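Uliana Panasiuk has kept the maintenance records at Nazarenko, a shared office building let by the desk, for four years. Most of her working day goes on water: supply temperature, scale, filter dates and the complaints that follow when any of these is missed.

"The tap is the last thing to look at," she says. "People taste something odd and blame the tap. I start at the tank and work forwards."

Her method is plain. Each outlet has a card. Hardness is tested at the kitchen sink on every floor, and the result is written down before anyone reads the previous one. The target is below 200 milligrams per litre as calcium carbonate. In February the second floor went over it, and the softener was found to be set for the old supply.

"The valve was fine. The setting was wrong by 40, and it had been copied from one sheet to the next."

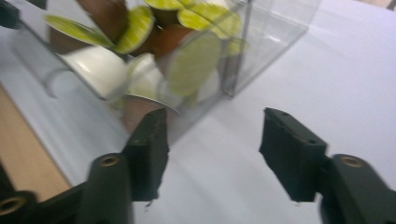
Falulska Review, issue 4, page 40

Panasiuk regards the kitchens as the hardest rooms to manage. Scale collects fastest in anything that heats small volumes, and descaling is often left until a machine stops. She descales by date and ignores the warning light.

Stepan Kuzmenko, who fits pipework for Dernia, disagrees on one point. He would put a filter on each floor. "One large unit gives you one large fault," he says. Panasiuk replies that small units are forgotten. "I have found cartridges two years past their date. The housing was clean and the label faced the wall."

Asked what she would change first, she names the drawings. The current set shows a stopcock behind the lift shaft that was removed before she arrived. A corrected set is due from Werorero, and until it comes she works from her own pencil copy.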